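Search articles
Search

Two Arms on a Tabletop: Trying the Osard Cell

4 min read

By the Trisico staff

Osard sells its bench cell as a kit. The buyer gets a pair of arms, the aluminum frame, the front rail and three wall panels. The company says it takes two people a day to put together. Ours took longer, mostly in running the cables.

The arms bolt to black plates on the front rail. They mirror each other and reach in toward the middle of the table, so both can work on the same small object. Packing and sorting light goods is the job Osard has in mind, and it is the one we spent the most time on.

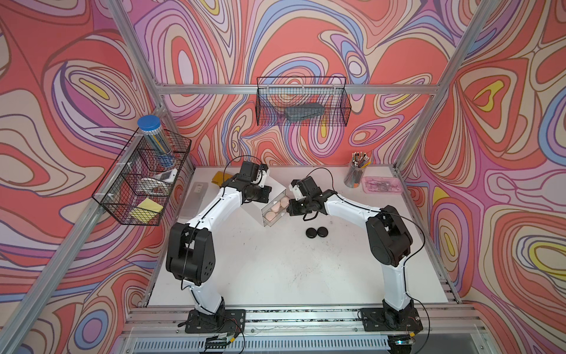 DELELL, 9 July 2024 — A small clear-paneled box with four peach-colored round pieces inside is a fair test for a pair like this. It has to be kept at an angle over the table with one gripper against its side and the other close by. Press too hard and a thin box will bend.

The patterned wall panels come in several prints. Ours is the loud one, with swirls in coral, lavender and yellow. Plain panels cost the same. Wire baskets can be tied to the frame with cable ties, and we found them handy for pencils and sticky notes.

The kit costs $2,463, plus $300 for setup help from Verbruggen, the dealer. The manual runs to 62 pages and is clear on wiring but thin on software. Osard plans an update in August — buyers who want the longer guide may prefer to wait.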